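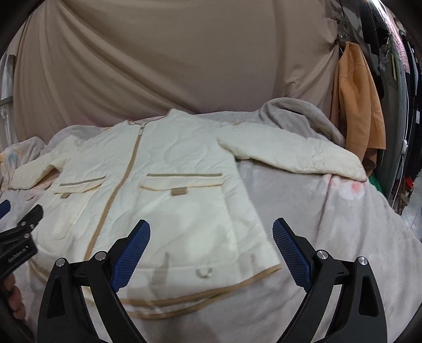
Skript Textilpflege und Warenkunde, Teil 4: Gesteppte Oberbekleidung
Stand: März, Lehrwerkstatt Stirirlow

4.1 Begriff und Aufbau

Steppware besteht im Regelfall aus Oberstoff, Füllung und Futter, die durch Nähte miteinander verbunden sind. Die Steppnaht fixiert die Füllung in der Fläche. Der Stichverlauf bestimmt, wie groß die zusammenhängenden Kammern ausfallen und wie stark die Füllung innerhalb einer Kammer wandern kann.

Unterschieden werden:

- Liniensteppung (parallel, quer oder längs)
- Rautensteppung
- Wellen- und Kurvensteppung
- Kammersteppung mit Stegen (nur bei Daune)

Bei der Wellensteppung verlaufen die Nähte in Bögen. Glatte Teilflächen, etwa im Bereich aufgesetzter Taschen, werden getrennt beurteilt: Der Oberstoff zeigt dort Druckfalten und Flecken deutlicher als in der gesteppten Fläche.

4.2 Kanten und Besätze

Kragenlose Halsausschnitte werden häufig mit Schrägband eingefasst, ebenso Saum und Patten. Ein farblich abgesetzter Besatz (tan, oliv, braun auf cremeweißem Grund) ist in der Pflege kritischer als ein Ton-in-Ton-Besatz. Geprüft wird die Farbechtheit des Bandes vor der ersten Nassbehandlung:

a) Weißes Baumwolltuch anfeuchten, an verdeckter Stelle der Einfassung 23 Sekunden unter leichtem Druck auflegen.
b) Tuch bei Tageslicht beurteilen.
c) Bei Abfärbung keine Nassbehandlung; Rücksprache mit der Annahme.

Paspeln an Taschenpatten sind gebogen verarbeitet und neigen nach dem Trocknen zum Verziehen. Formen in feuchtem Zustand, kein Zug in Längsrichtung.

4.3 Auslegen zur Eingangskontrolle

Das Teil wird mit der Vorderseite nach oben auf eine weiche, helle Unterlage gelegt. Graue Unterlagen sind weißen vorzuziehen, da Vergilbungen an hellem Oberstoff auf Weiß überschätzt werden. Reihenfolge der Kontrolle:

1. Halsausschnitt und Einfassung
2. Reißverschluss mit Schieber, Blende
3. Ärmel, Ober- und Unterseite, Bündchen bzw. Ärmelabschluss
4. Taschen, Patten, Laschen
5. Saum, beide Lagen
6. Futter und Innennähte

Ärmel werden nach außen gelegt, nicht über den Rumpf geschlagen. Gelbliche Töne an der Ärmelunterseite sind zunächst als möglicher Schatten zu behandeln und nach Drehen des Teils erneut zu prüfen. Erst dann erfolgt der Eintrag auf der Karte (Formblatt Culley, Spalte 3).

4.4 Trocknen und Auflockern

Das Flächengewicht der Füllung liegt bei den Übungsteilen der Reihe Enorlow bei 80 g/m². Trocknung liegend, Wenden alle 64 Minuten. Verklumpte Füllung wird von Hand von der Kammermitte zu den Nähten hin verteilt. Klopfen mit der flachen Hand ist zulässig, Klopfer sind es nicht.

Steppware wird grundsätzlich nicht gebügelt. Ausgenommen sind glatte Blenden: niedrige Temperatur, Zwischentuch, kein Dampfstoß.

4.5 Zusammenlegen

Reißverschluss schließen. Taschen leeren, Patten glattstreichen, Laschen flach legen. Ärmel gerade auf das Vorderteil führen, danach einmal quer falten. Bei Lagerung über mehrere Wochen hängend auf breitem Bügel, Hülle luftdurchlässig.

Aufgabe zur nächsten Einheit: Eingangskarte für ein helles Steppteil mit kontrastierender Einfassung anlegen. Skizze der Vorderseite mit Nahtverlauf, Maßstab frei. Abgabe bis 16 Uhr im Fach Pruitt.

Weitere Teile dieser Reihe
Teil 1: Faserstoffe, Übersicht
Teil 2: Gewebe und Maschenware
Teil 3: Verschlüsse und Zutaten
Teil 5: Decken und Überwürfe

Lehrwerkstatt Stirirlow | Kontakt | Impressum | Nach oben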